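Room check, water and hot drinks, July 21, 2022

Kettle: on its tray at the far end of the counter. OK.
Bottles: please do feel each cap before setting one out!

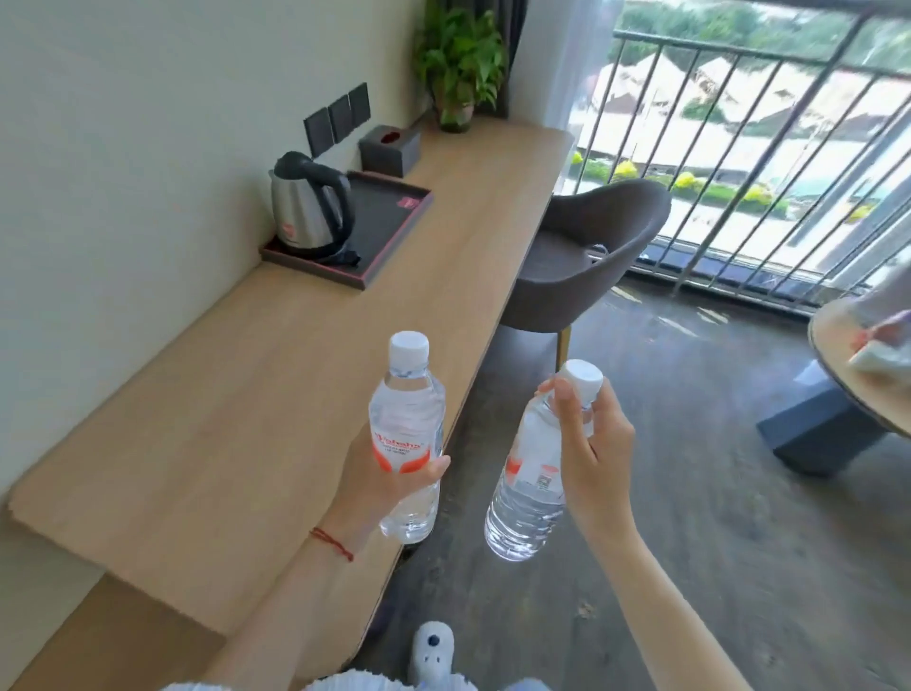 Bottled water at the counter.

Wrapped packs: keep them flat on the table, never up on a chair (they're heavier than you'd think, bless them).
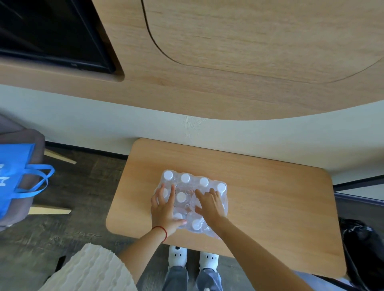

Orla Hennessy: Could we add a line about recycling the film? I'd gladly take it down myself.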